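The Felgate Runs

1. Green cloth

Bontu Gudeta had 912 runs when the result stopped making sense.

She was on the third floor of the Mendcombe building, in the room with the north window, and it was late enough that the corridor lights had gone down to half. The question she had been paid to answer for two years was a small one. If a robot is going to fold a towel, it first has to find a corner. Should it look for the corner in the heap as it lies, or should it pick the heap up anywhere, let it hang, and look then?

Everyone lifted first. The Rantala group had published on it, and the two labs after them had copied the Rantala setup down to the height of the table. Bontu's method, which the paper called Felgate after the street she lived in, did not lift. It looked for the hem. A hem is thicker than the cloth around it and it runs straight, even in a mess, and if you can find any length of it you can follow it along to a corner.

For 912 runs the two methods had come out level. She had expected one of them to win. She had not much minded which.

She sorted the Felgate failures by towel and then by hour of day, and neither told her anything. Then she sorted them by who had been in the room, which she felt bad about, and the list fell into two blocks.

When Zixuan Peng laid out the towel, Felgate worked. When Yutong Liao laid it out, it did not.

She went home and did not write to either of them.

In the morning Yutong was already in, eating a pear over the bin.

"How do you drop the towel?" she asked him.

"I drop it," he said.

"Show me."

He wiped his hands, took the tan towel by the middle, held it at the height of his chest and let go. It landed in a heap on the green cloth. He looked at her to see if there was anything else.

"Again, please."

He did it again. It took her four drops to see it. Yutong took hold in the middle, so the ends hung down, and the ends landed first. The middle came down on top of them. By the time the towel had settled, most of the hem was underneath.

Zixuan, when he came in, did it another way. He took the towel by one end and tossed it a little, as if putting it on a chair. One end nearly always lay out flat.

"The protocol says drop it from thirty centimetres," Zixuan said.

"It doesn't say how to hold it," said Bontu.

"Who wrote the protocol?"

"I did."

Yutong finished his pear.

They set up one of Zixuan's heaps and let the arm come down to it without closing the fingers, so that she could look at it properly. She stood at the front edge of the table for some time. The striped border was lying out towards her, where a child could have pointed to it. The arm had gone to the top of the pile, at the back, which was what the lifting method always did. It went for the highest point.

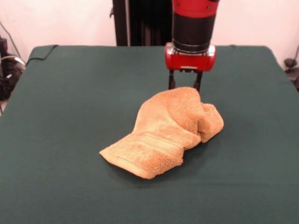
2. What Ilze said

Ilze Lapiņa ran the group and had the office with the door that stuck. Bontu pushed it with her shoulder and put two sheets of paper on the desk.

"So it isn't level," Ilze said, when she had read them.

"No. When there's hem showing, mine is much better. When there isn't, mine is useless and theirs is fine. I had two people making two kinds of heap and I added them together."

"Does Xuelian know?"

Xuelian Zhong worked at Stondberg, who ran hospital laundries and paid for half of the project. She was coming on 10th July to hear the result. The slides had been sent to her already. The slides said there was no difference between the methods.

"Not yet," said Bontu.

"You could present the two blocks separately."

"They weren't planned as two blocks. I found them by looking. If I'd looked at enough things I'd have found something."

Ilze read the second sheet again. It was a plan for a new set of runs. The way of dropping would be drawn by lot before each one, middle or end, and both people would do both. The person dropping would not be told which method came next. There was a third method as well, in which the arm would look for hem first and lift only if it found none.

"How long?"

"To the end of August."

"The arm is promised to the other group in August."

"I know."

Ilze turned the sheet over, as though there might be something on the back. "I'll talk to them," she said. "You ring Xuelian. Do it before lunch."

Bontu rang from the stairwell, where the signal was better. Xuelian listened without interrupting. At the end of it she asked what the towels looked like when they came out of a dryer.

"I don't know," Bontu said. "Mixed, I'd think."

"You've never looked?"

"I've looked at my own."

"Come and look at ours," said Xuelian. "Bring the one who drops them from the middle."

3. August

They ran it nights and weekends. The other group had the arm from nine to five and left it tidy.

Yutong drew the slips from a biscuit tin and read them out. Middle. End. End. Middle. He and Zixuan changed over every hour. Bontu kept out of the room and read the log from her desk, so that she would not be tempted to straighten anything. Twice the gripper took hold of the green cloth along with the towel and they had to stop and pin it down again. Those runs went in the log as failures. Zixuan argued for leaving them out and lost.

By the last night they had 1,268 runs. She did the analysis in the order she had written down in July and did not look at anything else until it was finished.

With the end drop, looking for hem won. With the middle drop, lifting won. It made no difference whose hands had done the dropping. The third method came close to the better of the two in both cases, and over the whole set it beat either one alone.

She read it through and then ran it again from the raw files and got the same numbers.

There were also 130 heaps that had been copied from photographs Yutong took at Stondberg, standing beside a dryer with his sleeves rolled up. She had kept those apart. In those heaps there was almost always some hem showing somewhere, though often at the back, on the side the camera saw worst.

She wrote that down as the next thing to do. Then she opened the protocol and went to the line about thirty centimetres. She typed "held by" after it, and stopped, and went down the corridor to ask Yutong what he would call the part of the towel he held.

"The middle," he said.

She went back and typed it in.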